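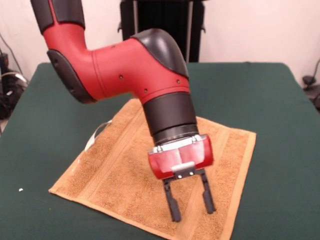 Textile Care, Session 4: Why Towels Go Hard

Notes for anyone who missed it, and for those of you who were there and couldn't read my handwriting.

I start this one with towels every year because everybody owns a bad one. Terry cloth is a woven fabric with extra yarn standing up in loops. The loops hold the water, so more loop means more drying power and, sadly, more time on the line. The number you see in shops is the weight in grams per square metre. Anything near 500 is a decent everyday bath towel. My gym one is far lighter and I like it better (it fits in the bag!).

So why do they go stiff? Three culprits came up in class and you were all partly right. Hard water leaves minerals behind. Too much detergent doesn't rinse out and sits between the loops. And cotton dried in still air stiffens as the fibres stick to each other, which is why a windy day gives you a softer towel than a radiator does. Give it a good shake before you hang it and another when you take it in.

Fabric softener is where we had the argument. It does feel nice, I grant you, but it coats the yarn and the towel takes up water more slowly. I'd skip it. Half the detergent and a proper rinse will do more for you.

On temperature: I wash mine at 60, but check the label first, especially on anything with a coloured border. New towels go in alone for the first wash or you'll be picking fluff off your shirts for a week. Pulled loop? Snip it level with scissors. It won't run as a knitted loop would, so don't panic.

For next time, please do the drop test at home. Put a drop of water on an old towel and on a newer one, and time how long each takes to sink in. Write down the fibre content from the label too. One of you got 41 seconds last year, and I still think about that towel.

Reading: handout 13, the pages on pile fabrics. We start wool in October, so bring a jumper you don't mind losing.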